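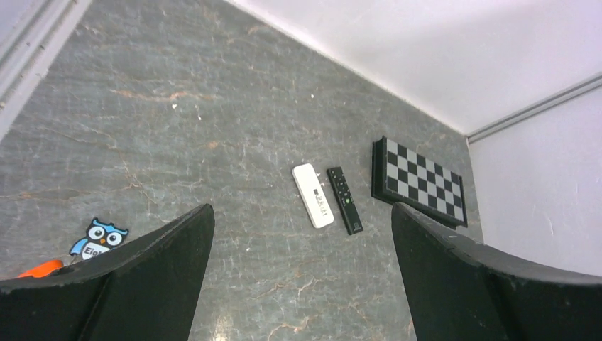
# 회색 대리석 바닥, 주황색 줄무늬는 얼룩인가요 원래 무늬인가요? 관리법도 궁금합니다

Fludley 생활 게시판 > 집수리·청소 > 바닥재

**돌바닥초보**

2020년 10월에 이사 온 집의 거실과 복도 바닥이 회색 대리석입니다. 전에는 계속 강마루 집에서만 살아서 돌바닥은 처음입니다. 집은 30평이고 방은 장판, 거실과 복도, 현관만 돌입니다. 단지 이름은 스틱빌(Stikville)이고 오래된 동이라 바닥도 처음 시공한 그대로라고 들었습니다.

푸른 기가 도는 회색 바탕에 가느다란 주황색 줄과 흰 줄이 비스듬하게 지나갑니다. 흰 줄은 무늬라고 생각하는데, 주황색 줄은 녹물이 스며든 것처럼 보여서 신경이 쓰입니다. 물걸레로 닦아도 그대로이고, 매직블록으로 살짝 문질러 봐도 변화가 없습니다. 손톱으로 긁으면 걸리는 느낌은 없습니다.

그것과 별개로 주방 쪽에 진짜 문제 같은 것이 하나 있습니다. 싱크대 앞에 동그랗게 광이 죽은 자리가 있습니다. 색은 주변과 거의 같은데 옆에서 비스듬히 보면 그 부분만 뿌옇습니다. 전에 살던 분이 뭘 흘린 것 같은데 언제 생긴 건지는 모르겠습니다. 냉장고 뒤쪽에도 누런 얼룩이 한 군데 있습니다. 이건 기름인지 물인지 구분이 안 됩니다.

궁금한 점을 정리합니다.

- 주황색 줄이 얼룩인지 원래 무늬인지 집에서 구별할 방법이 있는지
- 광이 죽은 동그란 자리는 세제로 지워지는지
- 냉장고 뒤 누런 얼룩은 어떻게 빼는지
- 평소 청소할 때 써도 되는 세제와 쓰면 안 되는 세제
- 코팅이나 왁스를 꼭 해야 하는지

어머니는 식초 탄 물로 닦으면 웬만한 건 다 빠진다고 하시는데, 검색해 보니 대리석에는 안 된다는 글도 있고 된다는 글도 있어서 아직 안 해 봤습니다. 업체 견적은 받기 전입니다. 가능하면 직접 해 보고, 안 되는 것만 맡기려고 합니다.

---

**복도끝방**

식초는 쓰지 마세요. 저는 써 봤고 후회했습니다.

화장실 앞 물때를 지우겠다고 식초를 키친타월에 적셔서 올려놨는데 타월 모양 그대로 네모나게 광이 죽었습니다. 물때는 없어졌는데 더 눈에 띄는 자국이 생겼습니다. 지금은 그 위에 발매트를 깔아 놓고 삽니다.

구연산도 같습니다. 욕실용 산성 세제도 마찬가지고요. 레몬즙, 탄산음료, 와인, 김치 국물 같은 것도 흘리면 바로 닦아야 합니다. 싱크대 앞 동그란 자국도 아마 그런 종류일 것 같네요.

주황색 줄은 저희 집에도 있습니다. 처음부터 있었다고 하니 무늬겠죠. 저는 그냥 삽니다.

---

**석재보수하던사람**

석재 바닥 보수 현장에서 일하다가 지금은 다른 일을 합니다. 물어보신 순서대로 적겠습니다. 글만 보고 드리는 답이라 현장에서 보면 다르게 판단할 수도 있습니다.

## 주황색 줄

적어 주신 내용으로는 원래 무늬일 가능성이 높습니다. 돌 안에 철 성분이 있는 광물이 들어 있으면 주황색이나 갈색 줄로 나타나는 경우가 흔합니다. 흰 줄은 대개 방해석 맥입니다. 회색 계열 석재에서 두 가지가 같이 보이는 것은 이상한 일이 아닙니다.

구별은 이렇게 합니다.

1. 줄이 줄눈을 만나면 어떻게 되는지 봅니다. 무늬는 판 하나 안에서 끝나고 옆 판에서는 다른 방향으로 시작하거나 아예 없습니다. 얼룩은 줄눈을 타고 넘어가거나 줄눈 자체에 색이 들어 있습니다.
2. 줄의 가장자리를 봅니다. 무늬는 가장자리가 비교적 분명하고 굵기가 자연스럽게 변합니다. 스며든 녹물은 가장자리가 번져 있고 가운데가 진합니다.
3. 위치를 봅니다. 집 전체에 비슷하게 퍼져 있으면 무늬입니다. 현관, 화분 놓던 자리, 가구 다리 자리, 화장실 문턱 근처에만 있으면 얼룩을 의심합니다.
4. 장롱 밑이나 신발장 밑처럼 물이 닿지 않은 곳과 비교합니다. 거기에도 같은 색의 줄이 있으면 무늬로 보면 됩니다.

다만 무늬라고 해도 관리는 조금 다르게 해야 합니다. 철 성분이 있는 돌은 물을 오래 먹으면 주황색이 진해지고 주변으로 번질 수 있습니다. 걸레를 흥건하게 적셔서 닦는 습관이 제일 안 좋습니다. 락스도 철 성분을 산화시켜 색을 진하게 만들 수 있으니 피하세요. 녹 제거제는 더 안 됩니다. 시중 녹 제거제는 산성인 것이 많아서 줄은 그대로 있고 바닥 광만 나갑니다.

## 광이 죽은 동그란 자리

이건 얼룩이 묻은 게 아니라 표면이 깎인 것입니다. 현장에서는 에칭이라고 합니다. 대리석의 주성분은 탄산칼슘이고 산이 닿으면 녹습니다. 그래서 세제로는 지워지지 않습니다. 세제로 오래 문지르면 주변까지 광이 떨어져서 자국이 넓어집니다.

먼저 정도를 확인하세요. 눈을 감고 손끝으로 만졌을 때 경계를 모르겠으면 얕은 것입니다. 거칠거칠하거나 단차가 느껴지면 깊은 것입니다.

얕은 경우에는 대리석용 광택 파우더로 집에서 해 볼 수 있습니다. 순서는 다음과 같습니다.

1. 중성세제를 푼 물로 그 부분을 닦고 맑은 물로 한 번 더 닦은 뒤 완전히 말립니다.
2. 주변에 걸레받이나 가구가 있으면 마스킹 테이프를 붙입니다.
3. 파우더를 조금 뿌리고 물을 몇 방울 떨어뜨려 묽은 반죽으로 만듭니다.
4. 흰색 패드나 젖은 면포로 작은 원을 그리면서 문지릅니다. 자국보다 조금 넓게 잡고, 바깥으로 갈수록 힘을 뺍니다.
5. 반죽이 마르기 전에 닦아 내고 물로 헹군 다음 말려서 확인합니다.

한 번에 안 되면 반복합니다. 한 곳만 오래 하면 그 자리만 너무 반짝여서 또 표시가 나니 중간중간 말려서 옆에서 보세요. 제품 설명서에 적힌 시간이 있으면 그쪽을 따르는 게 맞습니다. 파우더에도 약산성 성분이 들어 있는 것이 있어서 바른 채로 두면 안 됩니다.

깊은 경우에는 연마를 해야 합니다. 거친 다이아몬드 패드부터 시작해서 점점 고운 것으로 올라가고 3,000방에서 마무리한 다음 광택 작업을 합니다. 중간 단계를 건너뛰면 앞 단계의 흠집이 그대로 남습니다. 손 그라인더로 혼자 하겠다는 분들이 있는데 권하지 않습니다. 한 점만 갈면 바닥이 접시처럼 파이고, 창문 쪽에서 빛이 들어올 때 물결처럼 보입니다. 이건 업체에 맡기는 쪽이 결국 쌉니다.

## 냉장고 뒤 누런 얼룩

원인부터 나눠야 합니다.

| 원인 | 보이는 모습 | 쓰는 것 |
|---|---|---|
| 기름 | 돌 색이 진해진 것처럼 보임, 경계가 둥글게 번짐 | 베이킹소다 반죽 또는 중성세제 찜질 |
| 음식물, 커피 | 누렇거나 갈색, 기름기 없음 | 과산화수소를 섞은 찜질 |
| 녹 | 주황색이나 적갈색, 금속 다리 모양과 일치 | 석재용 중성 녹 제거제 |
| 오래된 왁스 | 전체적으로 누렇고 긁으면 얇게 일어남 | 석재용 박리제 |

냉장고 뒤라면 저는 왁스와 녹을 먼저 의심합니다. 예전에는 돌바닥에 수지 왁스를 많이 발랐고, 구석에 겹겹이 남은 것이 누렇게 변합니다. 눈에 안 띄는 구석에서 플라스틱 카드로 살살 긁어 보세요. 허연 가루나 얇은 막이 나오면 왁스입니다. 이때 칼을 쓰면 안 됩니다.

냉장고 다리 위치와 얼룩 위치가 맞으면 녹입니다. 제거제를 살 때 '중성'과 '대리석 사용 가능' 두 가지가 다 적혀 있는지 확인하고, 구석에서 시험한 뒤에 씁니다. 앞에서 말한 철 성분 무늬 근처에서는 특히 먼저 시험해야 합니다.

기름이나 음식물이면 찜질을 합니다. 흡수되는 가루를 반죽해서 올리고 마르면서 얼룩을 빨아올리게 하는 방법입니다.

- 기름 얼룩은 베이킹소다를 물에 개어 땅콩버터 정도로 되직하게 만듭니다.
- 음식물 얼룩은 물 대신 약국에서 파는 과산화수소수를 씁니다. 색이 어두운 돌은 탈색될 수 있으니 작은 곳에 먼저 해 봅니다. 철 성분이 있는 무늬 위에는 올리지 않습니다.
- 얼룩보다 조금 넓게, 손가락 한 마디보다 얇게 펴 바릅니다.
- 비닐로 덮고 가장자리를 테이프로 막은 뒤 비닐에 작은 구멍을 몇 개 냅니다.
- 48시간 둡니다. 그다음 비닐을 벗기고 반죽이 완전히 마를 때까지 그대로 둡니다.
- 플라스틱 주걱으로 걷어 내고 물걸레로 닦은 뒤 마른걸레로 물기를 없앱니다.

걷어 낸 직후에는 돌이 젖어서 얼룩이 더 진해 보일 수 있습니다. 하루 정도 말리고 판단하세요. 옅어졌는데 남아 있으면 한 번 더 합니다. 오래된 기름은 여러 번 해야 하는 경우가 많고 끝까지 안 빠지는 것도 있습니다.

## 평소 청소

먼지를 먼저 없애고 닦는 것이 기본입니다. 돌바닥 광은 세제보다 모래 때문에 더 많이 죽습니다. 신발에 묻어 들어온 모래를 밟고 다니면 사포로 미는 것과 같습니다. 현관 안쪽에 매트를 하나 두면 차이가 큽니다.

청소기는 바닥용 솔 헤드를 쓰고 바퀴에 낀 모래를 가끔 털어 주세요. 바퀴에 낀 모래알 하나가 거실에 긴 줄을 냅니다. 걸레는 꼭 짜서 쓰고 마지막에 마른걸레로 한 번 더 지나갑니다. 세제가 필요하면 석재용 중성세제를 쓰고, 없으면 주방용 중성세제를 물에 아주 조금만 풉니다. 주방세제는 많이 쓰면 막이 남아서 뿌옇게 됩니다.

피할 것은 식초, 구연산, 레몬, 산성 욕실 세제, 락스, 가루 연마제, 철 수세미입니다. 매직블록도 부드러워 보이지만 미세한 연마재라서 같은 자리를 여러 번 문지르면 광이 떨어집니다. 살짝 해 보셨다면 문제는 없을 텐데 앞으로는 쓰지 마세요. 스팀청소기도 줄눈과 철 성분 무늬에 좋지 않습니다.

바닥에 둔 물건도 확인하세요. 철제 화분 받침, 아령, 다리 끝 고무가 빠진 의자, 깡통이 녹 자국의 흔한 원인입니다. 고무나 PVC 매트는 오래 깔아 두면 색이 배는 일이 있어서 가끔 들춰 보는 게 좋습니다. 건전지가 든 물건을 바닥 구석에 오래 두는 것도 피하세요. 액이 새면 닦아도 자국이 남습니다.

## 코팅과 왁스

꼭 해야 하는 것은 아닙니다. 종류부터 구분하세요.

침투성 발수제는 돌 안으로 들어가서 물과 기름이 스며드는 속도를 늦춥니다. 겉모습은 거의 변하지 않습니다. 산에 의한 에칭은 막지 못합니다. 발수제를 발랐다고 식초를 써도 되는 것은 아닙니다.

왁스나 수지 코팅은 표면에 막을 만듭니다. 처음에는 반짝이지만 생활 흠집이 막에 생기고 누렇게 변하면 벗겨 내고 다시 발라야 합니다. 저라면 가정집 거실에는 안 합니다.

발수제가 필요한지는 물방울로 봅니다. 깨끗하고 마른 바닥에 물을 몇 방울 떨어뜨리고 5분 기다립니다. 닦았을 때 그 자리 색이 진해져 있으면 물을 먹는 상태이니 바르는 것이 좋습니다. 색이 그대로면 당장은 안 발라도 됩니다. 싱크대 앞, 현관, 거실 가운데에서 따로 해 보세요. 같은 집에서도 결과가 다르게 나옵니다.

바르는 순서는 마지막입니다. 얼룩을 빼고, 광을 맞추고, 충분히 말린 다음에 바릅니다. 얼룩이 있는 채로 바르면 나중에 빼기가 훨씬 힘듭니다.

## 견적을 받을 때

면적만 말하지 말고 돌 종류, 단차 유무, 기존 왁스 유무를 같이 말하세요. 업체에 물어볼 것은 연마를 몇 단계로 하는지, 물을 쓰는 습식인지, 슬러지를 어떻게 처리하는지, 걸레받이와 붙박이장 보양이 포함인지입니다. 광택만 내는 작업과 면을 갈아 내는 작업은 값이 많이 다르고, 견적서에 '광택'이라고만 적혀 있으면 어느 쪽인지 알 수 없습니다. 구석에 한 판만 시험 시공을 해 달라고 하면 해 주는 곳이 있습니다. 결과를 보고 정하세요.

---

**돌바닥초보** (글쓴이)

답변 감사합니다. 알려 주신 대로 확인해 봤습니다.

주황색 줄은 줄눈에서 끊기고 신발장 밑에도 똑같이 있습니다. 무늬로 보고 그냥 두기로 했습니다. 알고 나니 별로 거슬리지 않습니다.

냉장고 뒤는 카드로 긁으니 얇은 막이 일어났습니다. 왁스인 것 같습니다. 석재용 박리제를 알아보고 있는데 카타쿠탄(Catacutan) 자재상에서 볼리타노(Bollitano)라는 제품을 권했습니다. 혹시 써 보신 분이 있으면 냄새가 심한지 알려 주세요. 주방이라 환기가 잘 안 됩니다.

싱크대 앞은 손으로 만져도 경계를 모르겠습니다. 파우더를 주문했고 구석에서 먼저 해 볼 생각입니다.

물방울 시험은 싱크대 앞만 색이 진해졌고 거실 가운데는 괜찮았습니다. 그럼 싱크대 앞에만 발수제를 발라도 되는 건가요?

---

**석재보수하던사람**

침투성이면 부분만 발라도 됩니다. 판 중간에서 끊지 말고 줄눈까지 판 단위로 바르세요. 바르고 남은 것은 설명서에 적힌 시간 안에 마른걸레로 다 닦아 내야 합니다. 표면에 남아서 굳으면 끈적이고 얼룩처럼 보입니다.

말씀하신 박리제는 제가 안 써 본 제품입니다. 성분표에서 산성인지만 확인하세요. 왁스 박리제는 알칼리성이 많은데, 그런 제품도 오래 두면 좋지 않으니 조금씩 나눠서 하고 물로 여러 번 닦아 내면 됩니다. 고무장갑을 끼고 창문과 주방 후드를 같이 켜 두세요. 락스와 섞어 쓰면 안 됩니다.

---

**복도끝방**

저도 위에 적힌 파우더 사서 해 봤는데 네모 자국이 반쯤은 없어졌습니다. 가운데는 아직 뿌옇습니다. 식초를 오래 올려놔서 깊은가 봅니다. 발매트는 다시 깔았습니다.

냄새는 제품마다 달라서 모르겠고, 저는 박리제 쓸 때 선풍기를 창문 쪽으로 돌려 놓고 했습니다.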